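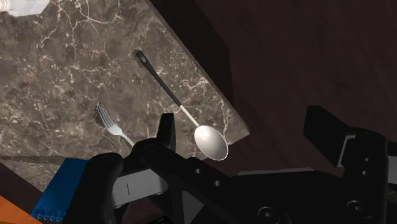 A spoon on a veined brown marble countertop.

Huvivcombe Opens Sign-Up for Shared Kitchen Program

2020-03-16

The Town of Huvivcombe will begin taking applications this week for its shared kitchen program, which gives small food businesses the use of a licensed commercial kitchen at an hourly rate. The program will operate from the former Witer Street school building, where the cafeteria kitchen has been brought up to current county health standards.

The town council approved the program in November, following a survey of residents who prepare food for sale at the weekly market. Of the 51 vendors who answered, 42 stated that they had no regular access to a licensed kitchen and had limited their sales as a result. Several reported that they were renting space as far away as Hiltby.

"A person who makes jam or bread for sale should be able to do so within the town," said Catarina Pacheco, director of the Office of Local Business. "We have had requests of this kind for a number of years, and the Witer Street building was standing ready for a new use."

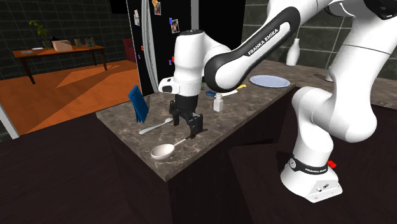 Applicants must live in Huvivcombe or the neighboring township of Dunne and must hold a current food handler's card. Those who do not yet hold a card may take the county course before their first booking, and the fee for the course will be paid by the town for the first 50 people accepted. Proof of liability insurance is required of every business. A list of insurers that write policies for small food producers is available at the town clerk's window.

Bookings will be made in blocks of two hours, from early morning until 10 p.m. Each business may reserve up to four blocks in any week, and unused blocks will be released to other members the evening before. Dry storage shelves may be rented by the month. Cold storage is limited and will be assigned by drawing.

The kitchen may be used for baked goods, preserves, sauces, prepared meals and similar products. Meat processing and the bottling of alcoholic drinks are not permitted under the terms of the license. Businesses that work with tree nuts or peanuts will be scheduled on separate days, and a full cleaning will be carried out after each of those sessions.

Dardo Bustos, who has been appointed kitchen manager, will hold an orientation for all accepted members. Attendance is required before a door code is issued. The session covers equipment, cleaning duties, waste disposal and the labeling rules that apply to packaged food.

Rates will be reviewed by the council after the first year of operation. Members will be given written notice of any change.

Application forms may be picked up at Town Hall or requested by mail. Completed forms should be returned to the Office of Local Business, Room 742. Applicants will be notified of a decision in writing. Questions about parking and deliveries at the Witer Street building should be directed to the Department of Public Works.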